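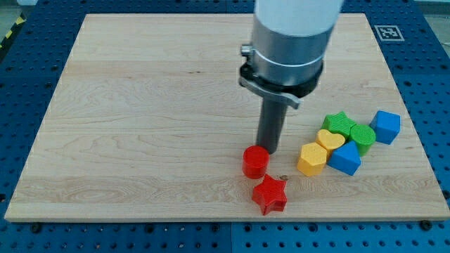

*Bassi push rod on the tabletop cell, working over the timber board.*

## Bassi push rod and clamp collar

We love this little tool. There are no fingers, no air line and no wiring, just a dark grey rod held in a black clamp, and it'll nudge blocks around a board all day!

**Fitting**

1. Park the arm upright and hit the stop.
2. Slide the rod up into the clamp until it seats.
3. Snug the strap, then bring the knob up to 2 Nm.
4. Re-teach the tip height. A clearance of 2 mm suits most boards (go a bit higher if yours has a bow in it).

**Looking after it**

Wipe the rod down every Monday and check the tip for flats. Swap the strap at 2000 hours, or sooner if the edges start to fray. Dust on the board will throw your pushes off, so give it a quick brush between runs.

**Spares**

- Rod, 19 mm diameter
- Strap, pack of 40
- Clamp with knob

All stocked at Collovbridge. The Wullness adaptor ring is sold separately.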